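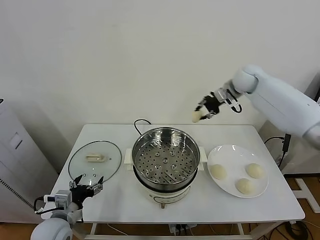 Chalky white crust in an electric steamer, will vinegar hurt it?

Posted by Ewan Donnelly in Kitchen and Small Appliances, December 2025
307 views

We moved to Tristport in May and the tap water here is a lot harder than what we had before. The heating plate in the bottom of my steamer now has a white crust on it that dish soap won't touch. It also takes longer to get going than it used to. I steam rice and vegetables most nights, so I'd like to keep it. Is plain vinegar safe on the plate, and how long do I leave it? The manual got lost in the move.

2 replies

Rangi Halliday
Vinegar is fine for this on most steamers. Unplug it and let it cool completely. Mix equal parts white vinegar and cold water, and pour in enough to cover the crust. Leave it for 20 minutes, then pour it out and wipe the plate with a soft sponge. If there is still scale, do it again with a fresh mix instead of scrubbing harder. No steel wool – it scratches the plate and the scale grabs on faster next time.

Rinse 2 times with clean water, but don't put the base under the faucet or in the sink. Pour water in and tip it out, keeping the cord and the controls dry. Then run it with just water for a few minutes before you cook in it, or the rice will taste like pickles.

After that, empty the leftover water every time you use it. Most of my buildup came from letting it sit overnight. I'm over in Mestthorpe and our water is as bad as yours, so I do this once a month.

mestthorpe_deb
I use citric acid, no smell. One spoonful in warm water and let it sit. They sell it with the canning supplies. Don't mix it with bleach or anything else. For the manual, look for the model number on the bottom of the base and try the maker's website, mine was on there as a free download.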